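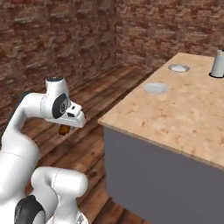

Kornél Katona wrote on the course board that he guessed the traitor in Stavport by the second episode, and that it spoiled the rest of the series for him. Thank you, Kornél, because that's exactly where I want to begin this week!

Week 4: Planting and payoff in serial television drama

Please have watched episodes one to three of Stavport before the seminar. If you only have time for one, make it the second (the harbour inquest), as we'll go through it slowly.

What we mean by a plant

A plant is any piece of information the audience gets before they need it. It can be a line, a prop, a limp, a song on a radio. The payoff is the moment it starts to matter. In a film the two may sit an hour apart. In a serial they can sit three seasons apart, and that is what makes television such a joy to study – the writers are asking you to carry something around for years, often without telling you that you're carrying it.

Kornél spotted the traitor from the ferry ticket. Fair enough, it gets a close-up and a long pause, and then Inspector Ciobanu puts it in her coat without a word. Compare that with the way we learn her brother can't swim. It comes out in a joke over breakfast, half covered by someone else talking. Most of you will have missed it, I certainly did, and then the finale of season one arrives and you want to go back and shout at the television.

Loud plants and quiet plants

Loud plant: the camera or the dialogue stops for it. You know it matters but you don't know how. Good for dread.

Quiet plant: it's doing another job at the time, such as getting a laugh or filling in a character. Good for surprise.

Most good episodes mix the two, and a really sly writer will use a loud one to hide a quiet one. Watch the inquest again with this in mind. While we're all staring at the ticket, the coroner gives the lighthouse keeper's name, and it's the wrong name!

Meetings that only the audience understands

This is my favourite device and I could happily spend the whole term on it. Two characters from separate storylines share a bench, a lift or a queue. Neither knows who the other is. We do. In episode three Ciobanu holds a door open for old Clutley, says "mind the step", and walks off. It lasts a few seconds and the whole of season two hangs on it.

Things to think about as you watch:
Who knows more at this point, you or the characters?
Would the moment still work for somebody who had missed an episode?
What is the other job the plant is doing?

Written task

Choose one plant from any serial drama and follow it to its payoff. 2000 words, plus a scene breakdown of no more than 200 words. Noémi has asked whether a plant that never pays off is allowed. Yes, please, I'd love to read that one.

Drafts to me by Sunday. Next week: cold opens.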